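Corbridge two-arm teaching kit: review after a term of use

We bought the Corbridge kit in February to replace a pair of older arms that had to be programmed point by point. It comes with two follower arms, two hand-held leader arms, the Wulier recording software and a box of clamps. Setup took most of an afternoon, and the cable ties supplied are too short.

Teaching works the way you would expect. One person holds the leaders, the followers copy, and the software saves each run. The motion is smooth and the delay is small enough to forget after a few runs. Grip force is harder to judge. There is no feedback in the handles, so new users squeeze too much.
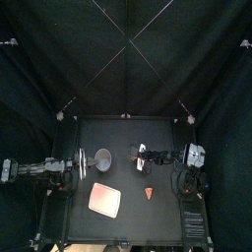

Stockdale Technical College - Robotics Workshop

Our main test was a toy kitchen clear-up: pizza slice into the bucket, then the cutting board moved aside. We recorded 172 runs of it. The slice is the easy part once the operator learns to come down over the wide edge. The board is thin and lies flat, and picking it up took more practice than anything else we tried. Its surface also throws back glare from the lights, and I would choose a matte one next time. The black table and dark curtains were our own addition and they cut down on background clutter.

After training on those runs, the arms could put the slice in the bucket without help on most tries. The board still needs work, and I put that down to uneven demonstrations on our side.

Wulier is the weak point. Deleting a bad run takes 3 clicks and a restart of the session, and the file names cannot be changed. Export to the Erenard format failed twice on long sessions, then worked after an update. The manual covers the arms well and the software hardly at all.

The leader handles are comfortable for half an hour or so. Past that, wrists get tired and the runs get sloppy - we now swap operators often.

Spare finger pads cost 398 for a full set, too much for a part that wears. I would still buy the kit again for the arms.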